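I've been meaning to stand up for the slow Sunday-style lunch, the sort my neighbour Chrysanthi still puts on in Molerden, where you turn up at noon and find the onions haven't even been peeled. I used to think it was bad planning. Now – 24 years and a great many olives later – I think the waiting is my favourite part, because you're handed a knife and a bit of gossip and you're family by the time the rice goes on.

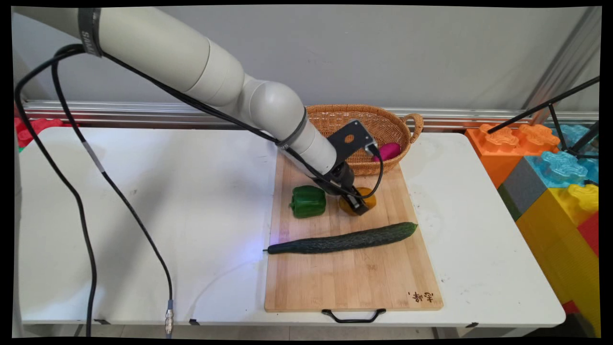 *A yellow-orange pepper on the bamboo board.*

So please, invite people early, and let them chop.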